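Toy rotation, again

Feb 5, 2026

We moved to Rerkthorpe in June and the small toys never got a proper home. I had 5 bins going, and the spiky balls ended up in all of them. Last night I put everything I could find on the green tablecloth and started over.

The rule now is one metal tray for the soft and squishy stuff. If it doesn't fit, it goes in the closet until the next swap.
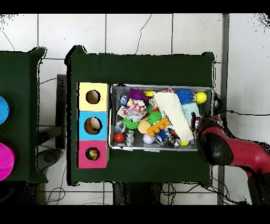
The sorter box with the pink, blue and yellow sections stays out full time. It gets more use than anything I've paid real money for — small toys go in the holes and get fished back out all morning.

Cloth things go in the wash before they're put away. The rubber ones I do in the sink with dish soap. Next up is the puzzle shelf, and I'm not looking forward to it.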